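**Parts Counter and Warehouse Associate, Avram Equipment**

Avram Equipment sells and services compact tractors, mowers, loaders and hay tools. We have one store on the county road outside Pilska and have been at the same location for 40 years. We are hiring one full-time person to split time between the parts counter and the parts warehouse behind it.

The position is open now. We would like to have someone trained before the spring rush, when customers start pulling mowers out of the barn and finding out what they need.

## What the job is

Mornings are mostly counter work. You will look up part numbers, take phone orders, ring up walk-in customers and pull parts for our own shop technicians. Afternoons are mostly warehouse work: checking in freight, putting stock away, packing orders for shipment and doing bin counts.

We carry Fesine tractors and Palis implements, and we stock filters, belts, blades and hydraulic fittings for most older makes. You do not need to know the Fesine catalog coming in. You do need to be comfortable on a computer and willing to ask a customer for the serial number before guessing.
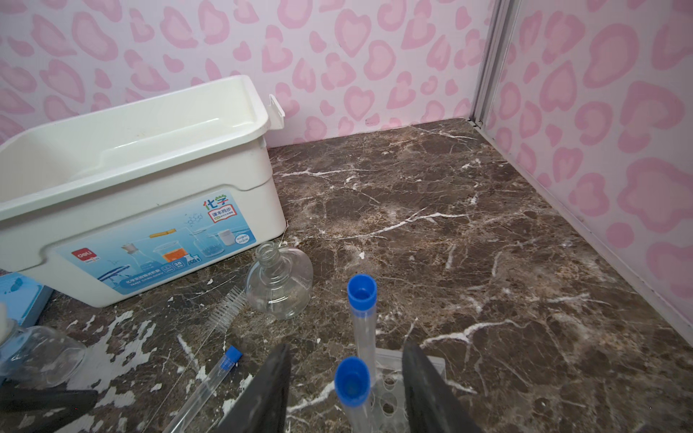
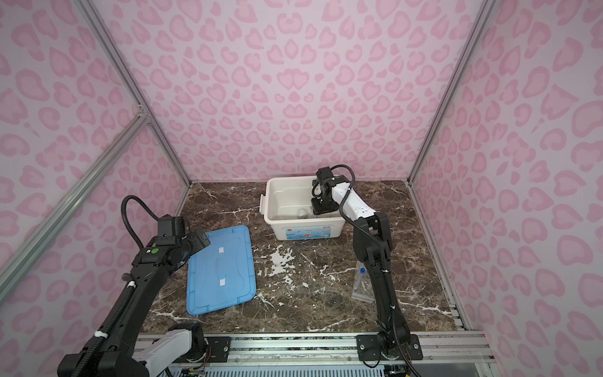
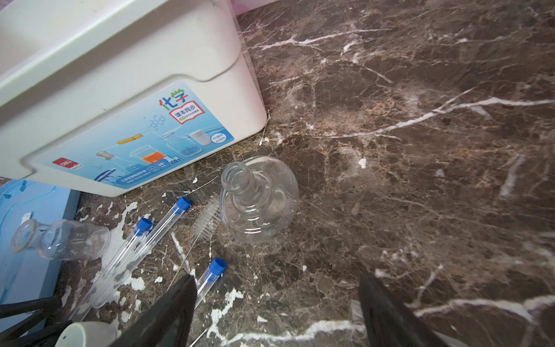
**Do I need experience with farm equipment?**

It helps, but we have hired good counter people from auto parts stores, hardware stores and grocery stockrooms. If you have kept inventory or waited on customers before, please apply.

## Hours and pay

- Full time, 40 hours a week
- Start time is 7:30 a.m.
- One Saturday morning a month from March through June, paid at the overtime rate
- Hourly pay based on experience, reviewed after the first 90 days
- Health insurance, with part of the premium paid by us
- 11 paid days off in the first year, plus holidays
- $200 a year toward work boots

We close for an hour at noon. The phones go to voicemail and everyone gets lunch.

## Requirements

- High school diploma or GED
- Valid driver's license with a clean enough record to be added to our insurance. You will sometimes drive the pickup to meet a customer or collect a part.
- Able to lift 50 pounds and stand for most of a shift
- Basic math and clear handwriting. Shop tickets are still on paper.
- Forklift experience is a plus. We will train and certify you if you don't have it.

We do a background check and a drug screen after an offer is made.

## Who you will work with

There are 13 of us, counting the office, sales, the shop and delivery. You will report to the parts manager and work next to one other counter person. Technicians come to the back window for their parts and usually need them right away, so you will get to know them quickly.

## How to apply

Stop by the parts counter and ask for an application, or mail a resume to the store. Please list two people we can call who have worked with you. Leave a phone number where we can reach you in the evening.

We will accept applications through the end of February and will call everyone we want to interview. Interviews are held at the store and include a walk through the warehouse, so wear closed-toe shoes.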